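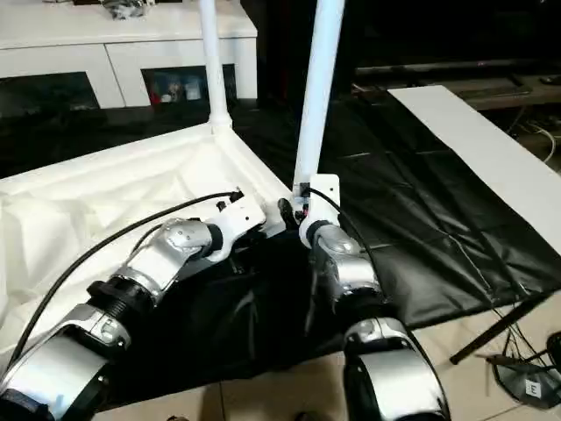 Two arms, two poles, one operator who skipped lunch.

1/ Spent the day teaching a robot by remote control. You move, it moves, the computer writes it all down, and later a model tries to copy you. Including the part where you scratch your nose.

2/ Target for the week is 900 demos. We have 181. Santosh Bhardwaj has put the number on the whiteboard in Ostville and underlined it – twice – which he considers leadership.

3/ The thing I keep relearning is that the arms don't care what you meant. I meant "ease off a little." They got "let go." Demo deleted.

4/ Also you can't feel anything through the controls. You squeeze and watch the wrist camera and hope. My grip style is somewhere between handshake and hostage situation.

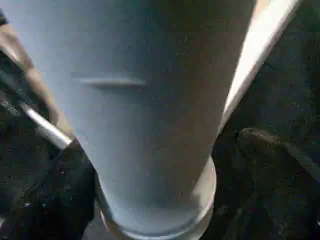

5/ So now I go in slow, stop when the finger touches, count to two, then close. Santosh says the pause will end up in the training data and the robot will hesitate forever. Good. It'll have manners.

6/ Tried leading the arm by hand last July instead, on the Lyimo project. Nicer to do, worse for the shoulders. 20 demos in I was walking like a shopping cart.

7/ Someone asked if the bad takes get thrown out. Most do. We keep a few where I fumble and then fix it, so it learns to recover. I have been very generous with that category.

8/ Back on at nine tomorrow. Bringing a sandwich and a taller chair.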